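Wooden window frames and the ugly season

Every December I swear I'll deal with my windows before the heat comes on, and every December I'm out there with a rag at 10 at night because there's a draft on my neck and I can't stand it anymore. So, here's what I do now, in case your house is as old and leaky as mine!

Start with the sill. Dust it first, dry, with an old paintbrush, and get right into the corners where the dead flies live. Then wash it with warm water and a little dish soap and wipe it dry straight away. I used to soak mine (I know, I know) and the finish went cloudy in big patches. If yours is already cloudy, try a dab of plain furniture wax on a soft cloth before you go buying anything. 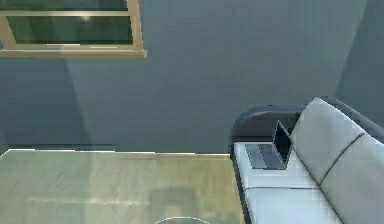
Drafts mostly come in where the two sashes meet, at least in my house. Hold a strip of tissue paper up to the gap on a windy day and watch it flutter. I like a window in two sashes with a light wooden frame and a nice thick bottom sill against a blue-gray wall, it's such a calm combination, but all those joints need looking after. Foam tape is fine for one winter. Felt lasts longer and doesn't squeak. Cut it a little long, press it on from one end to the other and trim it afterward with sharp scissors. My neighbor Gudrun Wunderlich swears by rubbing a candle stub along the channels so the sash slides, and she's right, mine used to take 2 hands and a lot of language.

Painted walls next to a window get grubby faster than you'd think. I use a barely damp sponge and go from the bottom up so the drips don't leave streaks, then over it again with clean water. Test a spot behind the curtain first. Matte paint can go shiny if you scrub, and then you've got a shiny spot forever.

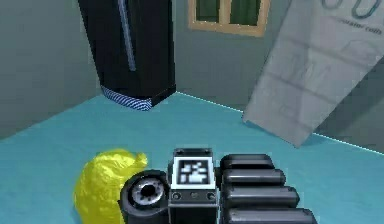

Scuffs are another story. A regular white eraser gets most of them, and a bit of baking soda on a damp cloth gets nearly all the rest, as long as you're gentle. I gave up on the hallway and repainted it, which took me 3 evenings and one very long Monday.

Oh, and wash your rags separately afterward. Wax gets on everything.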